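Right, thread about the greyhound, as promised. Get a tea.

So I'd had my name down with the rescue since January and had given up hope a bit. Then Esperanza Strickland rang at 7am (7am!!) to say a kennel in Womlow was closing and they had 13 dogs to shift by the end of the month. Could I take one?

I said yes before she'd told me which one. My sister has views on this.

The one was Hemum. Six years old, brindle, retired racer, ears like a bat when he's worried. He'd never lived in a house. Stairs were a mystery to him. So was the telly, and so was his own reflection in the patio door, which he growled at for most of the first evening.

Getting him here was a relay. Krešimir Jurić drove the first leg, Huiling Han did the second, and I picked him up in a garden centre car park in the rain. 171 miles in all and he slept through nearly every one of them, apparently.

First week: wouldn't eat unless I sat on the floor with my back to him. So I sat on the floor with my back to him. I read two whole novels that way, would recommend.

Second week: he worked out that the sofa is soft. I haven't had a go on it since.

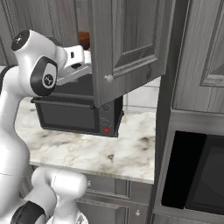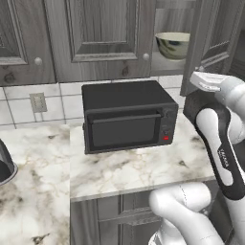 Vet says he needs four teeth out, poor lad, and he could do with a couple more kilos. The rescue is helping with the bill. They've raised £1,466 for the Womlow dogs so far and there are still three waiting for homes, two girls and a big daft black boy who I'm told is fine with cats.

If you've got a fenced garden and a bit of patience, message Esperanza or message me and I'll pass it on. You don't need to have had a greyhound before, I hadn't!

He's just put his chin on my foot so I'm stuck here now. More after the dentist.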